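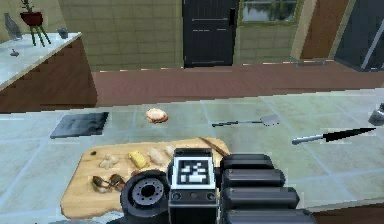 Gadwood Shared Kitchen: Frequently Asked Questions

Last updated 25 Jun 2026

Booking and membership

Who can rent the kitchen?
Anyone who makes food for sale or for a community event. Most of our members are small bakers, caterers and sauce makers. You do not need a registered company to apply, but you do need a current food handler card for every person who will be working during your booking.

How do I book?
Members book online through Olline. New members fill out the application form first and come in for an orientation with Dede Ofori, our kitchen manager. Orientation takes one hour. Your booking account is opened the same day.

What is the shortest booking?
Two hours. Setup and cleanup count as part of your booking, so leave time for both. Most first-time bakers find that two hours is too short for anything that has to cool before packing.

What does it cost?
The day rate is $15 an hour. Membership is $80 a month and includes one dry storage shelf. There is a refundable deposit of $400, which we return within two weeks of your last booking if there is no damage and your shelf is cleared.

Can I cancel?
Yes. Cancel two days ahead and the full amount goes back to your account as credit. Later than that, you pay half. If you don't show up, you pay the full amount. 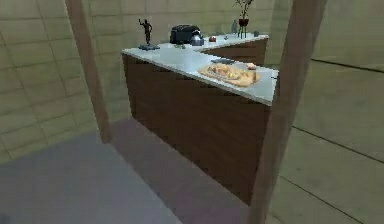

Using the kitchen

What should I bring?
Your ingredients, packaging, aprons, towels and any small tools you rely on. Sheet pans, stock pots and mixing bowls are shared and can be used by anyone. Knives are not supplied.

Can I leave things overnight?
Only in assigned storage. Cold storage is rented by the shelf and there is usually a wait for it. Label everything with your business name and the date. Unlabeled food is thrown out at closing.

How clean does it need to be when I leave?
Wash, rinse and sanitize everything you used, wipe down the counters, sweep and mop your area, and take your trash to the bins behind the building. A checklist is posted by the door. If our staff have to clean after you, the cost comes out of your deposit.

Are allergens allowed?
Yes. This is not an allergen-free kitchen. Peanuts, tree nuts, wheat, dairy, eggs and shellfish are all used here, and your labels should say so. Gluten-free producers may ask for the first booking of the morning, but we can't promise there will be no traces.

Can I bring a helper or my children?
Helpers are fine if they hold a food handler card and are listed on your booking. Children under 16 are not allowed in the work area.

Permits and insurance

Do I need my own insurance?
Yes. Send us a certificate of general liability coverage before your first booking. It must name Gadwood Shared Kitchen as additional insured. Renewals for existing members are due every April.

Does your permit cover my business?
No. Our permit covers the building. You need your own from the county, and the inspector may ask to meet you here. Email Kojo Appiah for a signed copy of the kitchen use agreement, which the county will want with your application.

Can I sell to customers from the kitchen?
No retail sales on site. Customers may pick up prepaid orders from the front lobby during office hours. Delivery drivers should use the side entrance on Clesard Street and must not block the loading zone.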